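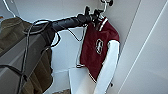 Hanger task, gripper at the neck of the hanger with the maroon and white jacket.

Manurung Developer Forum > Planning and Control > Grasp point selection for hangers

aginting_vurex
We request comments on a proposed change to the hanger planner in Naltine. The current release selects a grasp point on the wire hook. We propose to select the neck, directly below the hook, and to approach from below. In our log of 513 attempts, most planner failures were recorded at the hook, where the depth estimate is least reliable.
Anisa Ginting, Vurex

clolley_perception
The Clolley group supports the change in part. Our objection concerns segmentation. When two garments hang in the same closet, the mask for one sleeve is frequently assigned to the neighboring garment, and the neck estimate moves with it.
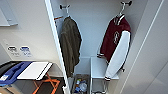

We therefore ask that the neck be computed from the hanger mask alone and that garment masks be used only for collision checking. Please refer to ticket 2821.

rowan_ctl
I do not agree with the second point. Garment masks are needed to estimate the load before the lift. Without them the wrist controller starts with the wrong gravity term, and the arm sags.

aginting_vurex
Both positions can be accommodated. The load estimate may read the garment mask after the grasp point has been fixed. A separate matter is placement.
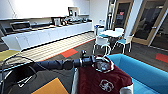

A horizontal bar with an open end requires a different goal region from a wall hook. The planner should accept any point along the bar, with a margin at the end fitting. I suggest a margin of 4 cm.

rowan_ctl
A margin of 2 cm is sufficient if the release is force-guarded. I maintain my objection to 4.

clolley_perception
We will test both values on the July branch and post the logs under the same ticket.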